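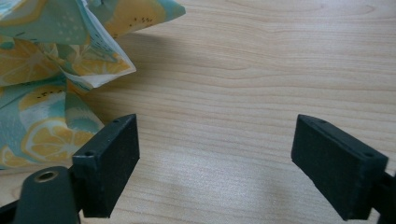
Liste de contrôle avant session – préhension d'objets souples, pince tenue à la main
Projet Prernar, 17 juin 2018
Contrôle : Carmela Escobar

Patins fixés, vis resserrées : oui
Ouverture complète sans point dur : oui
Jeu dans les bagues : à revoir. Léger à gauche, déjà noté en avril.
Table dégagée hors objet d'essai : oui
Reflets sur le plateau : acceptés. La méthode prévoit de varier l'éclairage, ne pas corriger.
Objet : serviette en papier à motif citron, froissée. À remplacer après 50 prises.
Espace disque : suffisant pour 2 sessions
Arrêt en cas de pincement rappelé à l'opérateur : oui

Commentaire : reprendre à l'essai 7. Umesh Tripathi vérifie la bague avant la série suivante.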